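4. Life on Station: Food, Sleep and the Long Dark

4.1 Setting and approach

Anyone who has wintered at a coastal station will tell you that the scenery stops being the main event fairly early on. The ship leaves, the sea ice closes up behind it, and after a few weeks of gazing at the plateau people begin to talk, with real feeling, about lunch. We took that talk seriously. Our earlier sections dealt with the physical side of the Pondthorpe winter (wind, cold exposure, hours outdoors), and in this one we turn to the small household routines that filled the hours indoors, which our diarists wrote about far more than we had expected them to.

The winter party numbered 29, of whom 15 agreed to keep a diary for us. Eight of those had wintered before, either at Pondthorpe or at the smaller Bloxham station along the coast, and the rest were on their first trip south. The diaries were kept on paper, in whatever form the writer liked, and we are very grateful for the frankness of them. Tracey Mellor read every one in full and coded the entries by topic; Hayley Kershaw then read a portion of them without seeing those codes, and the two of us met to talk through the places where we differed. Most of our disagreements concerned entries that were part complaint and part joke, and there were a good many of those.

4.2 What people wrote about

Meals came first by a long way, followed by sleep, weather and other people. We should say that "meals" covers a great deal. A diarist who wrote two pages on the last of the fresh tomatoes was writing about food, certainly, but also about the ship, and home, and how long it would be until November, when the first flights were due. Another kept a running account of the bread, which was baked before breakfast by whoever was on kitchen duty and varied a good deal in consequence. Several of the old hands wrote kindly about the bakers, and rather less kindly about the bread.

Sleep entries grew longer as the daylight went. People described waking at odd hours and wandering down to the mess for something to eat or drink, and it was quite common to find somebody else already there. These unplanned meetings came up again and again. One first-timer wrote that she had learned more about the diesel engineer between two and four in the morning than in the whole of the voyage down - and she had shared a cabin wall with him. We found fewer such entries from the returning winterers, who seemed to guard their sleep more carefully, though with a group this small we would not like to lean on that too hard.

4.3 Small comforts and the shared shelf
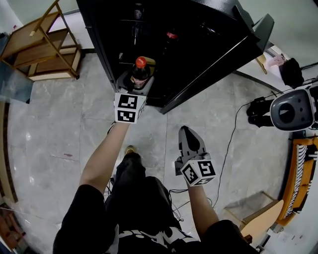

Figure 4. A bottle of cola at a lower shelf of a refrigerator.

Private treats were the topic that surprised us most. Each member of the party could bring a personal box of food and drink, packed to last until resupply, and the diaries are full of careful sums about how to spread it out. Chocolate, hot sauce and good coffee were the usual favorites. Soft drinks had a following of their own, and a plain plastic bottle of cola with a red cap, like the one in Figure 4, could carry a meaning on station that it would never have in a kitchen at home. Some diarists saved theirs for midwinter and some for birthdays, and one opened his on the first evening and wrote cheerfully that he had no regrets at all. What went onto the shared shelf was treated quite differently from what stayed in a cabin. Things on the shelf were open to everyone, and putting something there was noticed and remembered.

We had wondered whether this sharing would fade as stocks ran low. In the Pondthorpe diaries it did dip after midwinter, and then picked up again once the sun was back, when people seemed more willing to part with the last of a thing. Whether the same pattern holds at Bloxham, where the party is smaller and everyone eats at one table, we cannot yet say. The diaries from there are still being transcribed, and we take them up in Section 5.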